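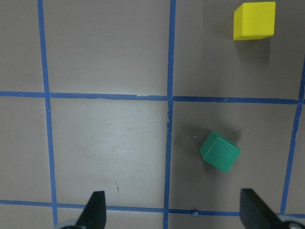
Chapter 6
Sorting on a Taped Grid

The project in this chapter runs over the second half of the course. Each team programs a small arm to find coloured cubes on a gridded board and move them to named cells. The arm, the wrist camera and the gripper are the ones used in Chapter 5, and the calibration file saved at the end of that chapter is needed before any of the work below can start.

6.1 The task

The board is a flat grey surface marked out in blue painter's tape. Cells are numbered by row and column from the corner nearest the arm's base. At the start of a run the referee places the cubes by hand, at any angle, with no cube touching tape. The program is then given a list of target cells and has 76 seconds to complete the moves.

A cube counts as placed if its whole base lies inside the target cell when the gripper opens. A cube resting on tape scores half. The rules are those of the Falalville schools round, with one change: yellow and green cubes may share a row.

6.2 Position and angle

Two quantities must be found for every cube: the position of its centre and its rotation relative to the grid. The first is enough when the cube is square to the tape. A cube turned well away from the grid lines will be caught on its corners if the wrist isn't turned to match, and it may slip as the fingers close.

The grid lines seen by the camera are seldom parallel to the edges of the picture. Rotation should therefore be measured from the tape. Students using the Tetel library will find that its angle function returns values from the picture edge, and must subtract the tape angle themselves.

6.3 Uneven light

Colour thresholds set in one cell often fail in another. Reflected light makes part of the board paler, and shadows beside a cube can be joined to it by a loose threshold. The Powell test set supplied with this book holds 1,532 stills of the board, 800 of them taken under a single lamp. Set thresholds on the single-lamp stills first, then check them against the rest.

Before reading on, complete Worksheet 6A and record the tape angle for the first 54 stills. The results are used in Section 6.4.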